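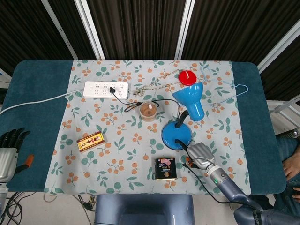
Lamp cord in the right hand, left hand waiting its turn. What looks like canned lunch meat sits on the table.

Home | Kitchen | Workshop | Cords & Cables | Ask Us

Filed under: Bench Tips, Grippers and Hands

Cords, cans and coat hangers: trying out hands on household stuff

Every hand looks good picking up a foam block. I have seen hands that cost more than my car pick up a foam block with real tenderness, then spend the afternoon losing an argument with a lamp cord. If you're comparing hands or grippers at home or in a small shop, skip the blocks and raid the kitchen drawer.

Ayman Hamdan and I spent most of March swapping between 2 setups, a five-fingered hand on the Jetel controller and a plain two-jaw Flirno gripper on the same one. We logged 488 grasps. What follows is what I'd tell a friend before they started, assuming the friend had asked.

Pad the table first. A padded cover with an ordinary tablecloth on top costs next to nothing and saves fingertips. Pick a cloth with a busy print if you want to give your camera a hard time. Berries and leaves do nicely. Our first camera settings loved plain gray and went to pieces over fruit.

Start with cords. A cord is thin, it moves when you touch it, and it's attached to something that would like to come along. Grab a lamp cord close to the base and you find out fast whether your grip is too strong, as the lamp will start to travel. Grab it a foot away and the slack does what it wants. Try both and write down which is which – I didn't, and had to redo 93 of them.

Curled fingers do better on a cord than flat jaws, in my experience. The Flirno could hold one fine, once it had it. Getting under it was the trouble. A strip of rubber shelf liner glued to each jaw helped more than two evenings of Ayman changing numbers in the controller, and he has asked me to stop bringing that up.

Keep the test cord unplugged at the wall end until the motion is boring. Don't practice pulling plugs on a live strip.

For rigid things, go square and go round. A luncheon meat can is about perfect: flat sides, a decent weight, and if it gets dropped you have lost nothing you were looking forward to. A small printed box is good for finding out whether you're crushing things. Check the corners after each run.

Wire hangers are mean. There's hardly anything to them, and depth cameras tend to see the table instead. Save them for the second week, when morale can take it.

Rope goes down loose, in a zigzag. Lay it out differently every time or you'll end up with a controller that knows one piece of rope very well.

If you want something grainy, put it in a clear plastic cup and keep it well back from where the arm swings. Coffee grounds get into finger joints. So does brown sugar, with ants to follow.

Reader Pornthip Sriwong writes that she tapes the arm's own cables to the floor before each run. Sensible. I step over mine.

Next month: the Seo wrist mount, and whether the Erent camera bracket can be tightened by a person with normal-sized fingers.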